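３．補助金打切りに対する司法審査と経過措置の要否

３．１　問題の所在

前節で整理したとおり、裁量的な補助制度の廃止は、立法府又は行政府の政策判断に広く委ねられるというのが従来の理解である。しかし、制度の存続を前提に既に契約を締結し、又は設備投資に着手した者との関係では、廃止の時期及び方法についてなお法的統制が及ぶ余地がある。本節では、家庭用蓄電設備の導入補助をめぐるアーネックス州（Arnex）の事案を素材として、経過措置の設計における平等取扱いの要請を検討する。

アーネックス州の補助制度は、認定事業者を通じて蓄電設備を購入した世帯に対し、設置完了後に購入費の一部を還付するものであった。申請から還付までには通常５か月を要し、申請者は還付を見込んで購入契約を締結するのが一般的であった。政権交代後の５月、州政府は制度の廃止を公表し、あわせて、公表日までに契約を締結した者については９月末までの設置完了を条件に還付を認める旨の経過措置を定めた。ただし、この経過措置の対象は販売代理店を経由した契約に限られ、製造者が消費者に直接販売する方式は除外された。

この除外により影響を受けたのは、直販方式のみを採用していたレルテロ社（Reltero）の顧客である。同社の主張によれば、契約済みで設置を待っていた世帯は3,000に上り、そのうち400世帯は既に分電盤の改修工事を終えていた。同社は、除外に合理的理由がなく、事前の意見聴取も行われなかったとして、経過措置を定めた省令の取消しを求めた。

３．２　裁判所の判断

第一審は、制度の廃止自体については司法審査の対象を限定的に解し、財政上の理由による廃止は政府の裁量の範囲内にあるとした。他方、経過措置については、これを設けるか否かは裁量に属するとしても、設けた以上はその適用範囲の画定に合理的な根拠を要すると判示した。州政府は、除外の理由として地域の販売代理店の在庫負担を軽減する必要を挙げたが、裁判所は、還付の受給者が代理店ではなく購入世帯である点を重視し、目的と手段との間の関連性を否定した。

この判断は二つの点で注目される。第一に、裁判所は廃止の当否と経過措置の当否とを明確に区別し、審査密度に差を設けた。第二に、手続的公正の要請を、処分の名宛人に準ずる立場にある特定の事業者にまで及ぼした。省令は形式上一般的な規範であるが、除外の効果が事実上一社の顧客に集中する場合には、個別の処分に近い性質を帯びるというのがその論拠である。

もっとも、第二の点については批判もある。制度改正の影響が特定の事業者に偏ることは珍しくなく、その都度意見聴取を義務付ければ、政策変更の機動性が損なわれるとの指摘である。ボーサ州（Botha）の控訴審は、類似の事案において、意見聴取の欠如のみでは省令の効力は左右されないと述べており、両州の裁判例は必ずしも整合していない。

３．３　認定基準の変更との関係

経過措置の範囲は、補助対象機器の認定基準とも密接に関わる。アーネックス州では、廃止の公表に先立ち、制御基板及び筐体の構造に関する技術要件が改定されており、旧要件の下で認定を受けた機器の取扱いが別途争われた。

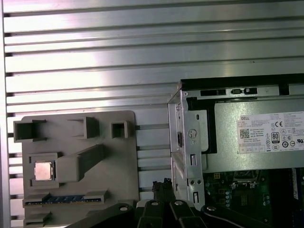 図２　金属製スラット面に取り付けられた基板の模型（灰色樹脂製）

州政府は、旧要件による認定は新要件の施行と同時に失効すると解し、直販方式の除外が違法であるとしても、レルテロ社の顧客は結局還付を受けられないと主張した。裁判所はこの主張を退けた。改定規則の附則には、施行前に締結された契約に係る機器についてなお従前の例による旨の定めがあり、これを認定の効力に関する規定と読むことに支障はないとされたためである。

判決後、州政府は控訴せず、直販方式による契約にも還付を認める改正省令を制定した。しかし、改正省令は申請書類の再提出を求めており、その期限の短さをめぐって新たな訴えが提起されている。ジルトゥメル地区（Jiltumell）の住民らによるこの訴訟では、取消判決の拘束力が再提出の義務付けにまで及ぶかが中心的な争点となる。取消判決の趣旨に従った措置であっても、救済を実質的に制約する手続を付加することが許されるかは、先例の乏しい問題である。

以上の検討から、経過措置の適法性は、適用範囲の合理性に加え、施行の手続を含めて一体として評価すべきであると解される。次節では、この観点からボーサ州の裁判例を再検討し、審査基準の具体化を試みる。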